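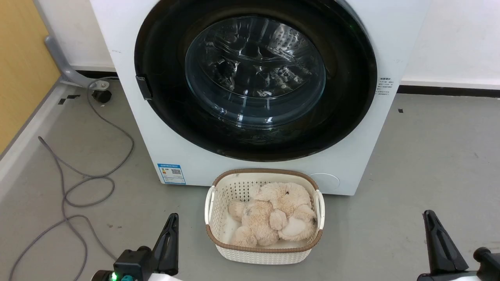 Progress Report to the Bokberg Fund

Uvley Costume Library, Ivville
April 29, 2026

Where we are

When we wrote our application, the costume library was a long row of garment bags that only a few people knew how to search. Now it is a real lending collection, with a catalog, a front desk and a waiting list for the Victorian cloaks! We're thrilled with how fast the schools have taken to it, and we want to tell you what your grant has paid for so far and what is left to do.

The catalog

We have 300 pieces cataloged. Every one has a number sewn into the collar or waistband, a size taken with a tape measure (the old labels were wildly optimistic) and a short note on fit. A teacher planning a show can now look up "apron, child, gray" and know before driving over whether we have one. The slowest part was hats. Hats don't hang, they don't stack well, and every theater person has a different word for the same one. We settled on plain names in the end and put the fancier ones in the search terms, so "bowler" and "derby" both get you there.

The hardest pieces to date were the ones from the old Ní Chonaill Playhouse, which came to us in trunks with no paperwork at all. A few have program scraps in the pockets, and we've kept those in envelopes under the same number as the coat. They are lovely things to find.

Lending

We have lent to 13 school productions this year, including a middle school musical that dressed 40 kids from our racks. That one was a great test of the checkout system, and it mostly held up. The trouble was shoes. They came back in a single heap, and matching them took a whole afternoon. Shoes now go out in drawstring bags with the actor's name on a tag, and the next return was far smoother.

Borrowing is free for schools in Ivville. Groups from outside town pay a small fee, which goes toward thread, closures and hangers.
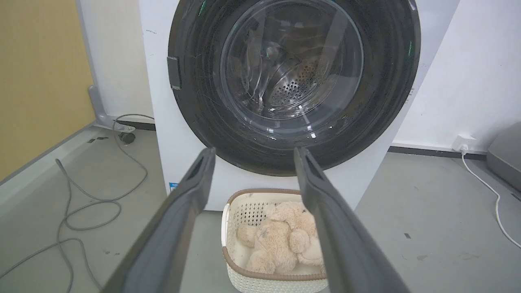
The front-loading washer.

Mending evenings

These have become the happiest part of the project. We expected people who already sewed, and they did come, but so did a good number of high school students who had never threaded a needle. Several of them can now put in a zipper, and one group has taken over hems completely. We'd like to buy a second sewing machine out of the equipment line, because there is usually a wait for the one we have, and we'll send you a quote before spending anything.

The wardrobe handbook is also coming along. It covers measuring a cast, quick changes, packing for a tour and caring for each kind of cloth. The chapter on pinning without stabbing anybody is already finished, at the students' request.
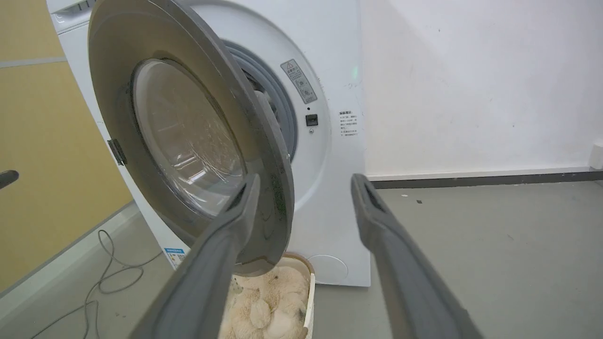 Costume care is the handbook chapter still in draft, and it keeps growing. Wool and velvet are spot-cleaned or aired on the line, beading never gets wet, and cotton shirts and petticoats can go in the machine inside a mesh bag. We're adding a page on looking after the washer itself, too. It asks people to leave the round door swung wide open after a load and to wipe around the gray rubber gasket, where loose threads and sequins love to hide.

What comes next

The big summer job is the storage wall. The lumber and rails are budgeted, and the plan gives us 52 feet of hanging space with the long gowns on the lower side. We'd like to have it up by August, before schools start choosing their fall shows. We'll print the handbook once the care chapter is done and send you copies.

Spending is within budget on every line. The statement is attached, along with the lending terms and the catalog field list you asked for.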